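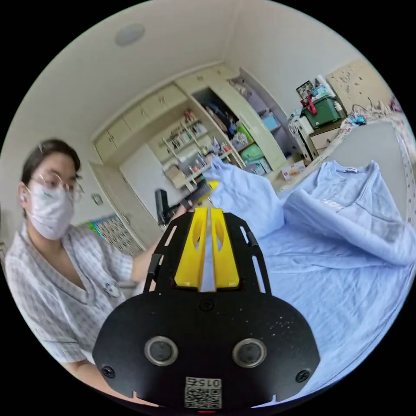
4.2 Folding on the bed

I came into the Sibiya study sure that people fold laundry on tables. I do (I have a big kitchen table and I love it), so my whole first interview guide was built around table height, table clutter, who gets the table when. Then I read the diaries and had to throw most of it out! Of the 160 folding sessions people wrote up for us, 97 happened on a bed. The table came a distant second, and the floor and the sofa split what was left.

Once I started asking about beds, everybody had plenty to say. A bed is wide, it's soft, it's usually a few steps from the closet, and a T-shirt can lie flat on it with the sleeves out. It also gives a little under your hands, and people either like that a lot or can't stand it. Lorcan Hennessy told me he presses each fold down into the mattress with his forearm, then has to do the collar again because it has rolled under. I tried it at home and got the same rolled collar, twice.

The room around the bed matters more than I expected, too. In Figure 4 a light blue garment lies on a pink blanket, with a nightstand against the wall and open shelves full of bottles, boxes and containers. Bedrooms like this one hold a whole lot besides clothes, and I've come to think of the bed as the one big flat place left over.
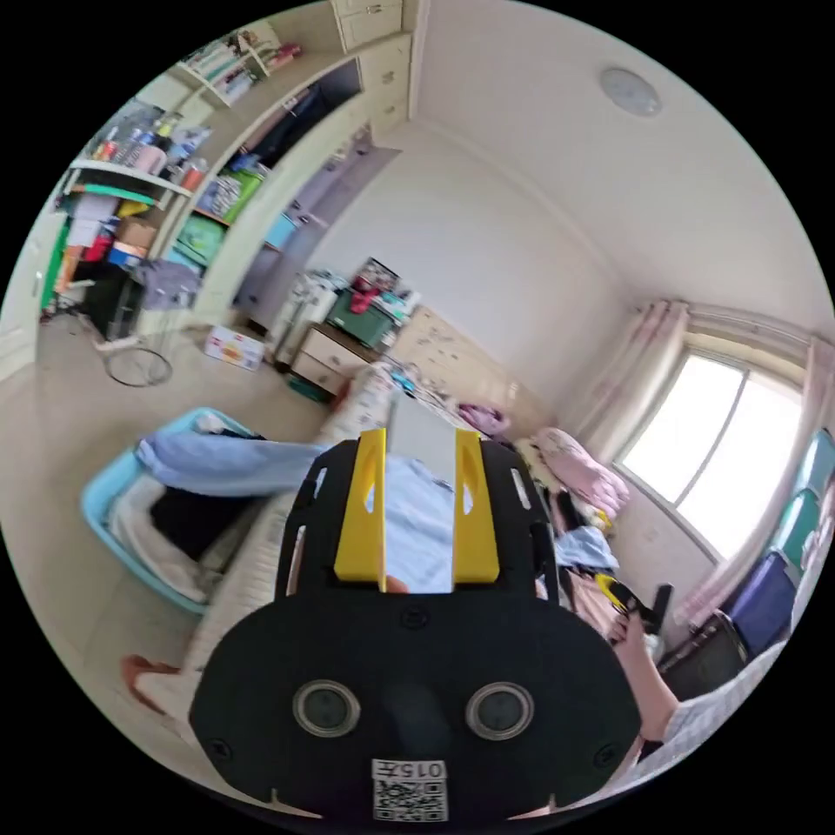

Eleri Parry read a draft of this section and wrote back that I was making the bed sound like a choice. In her place, she said, the clean clothes get dropped there first and the folding just follows, and if they landed on a chair she'd fold them on her lap. I think that's a fair point, and I went back through the diaries with it in mind. In 58 of the bed sessions the writer mentions dumping the load on the bed before anything else, so she may well be right about more homes than her own.

Ribbed fabric deserves a paragraph of its own. It stretches while you're lining up the edges, it springs back once you let go, and a fold that looked square a second ago has a corner curling out of it. Nosipho Pretorius folds her ribbed tops last, when she has the most room, and I've started doing the same (it helps, a bit). 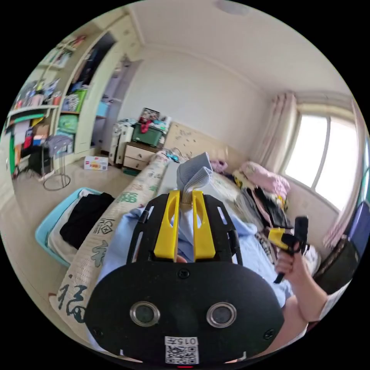
Does the bedding underneath change how people fold? Only for some fabrics, going by the diaries: thin knits get dragged out of shape on a quilted cover, and a few people smooth a sheet over it first, while shirts and towels get folded on whatever is there.

I didn't ask about mattress firmness, and I wish I had. Trevor Dobson brought it up on his own, and by then the diaries were closed. It's on the list for the second round in September, along with bed height.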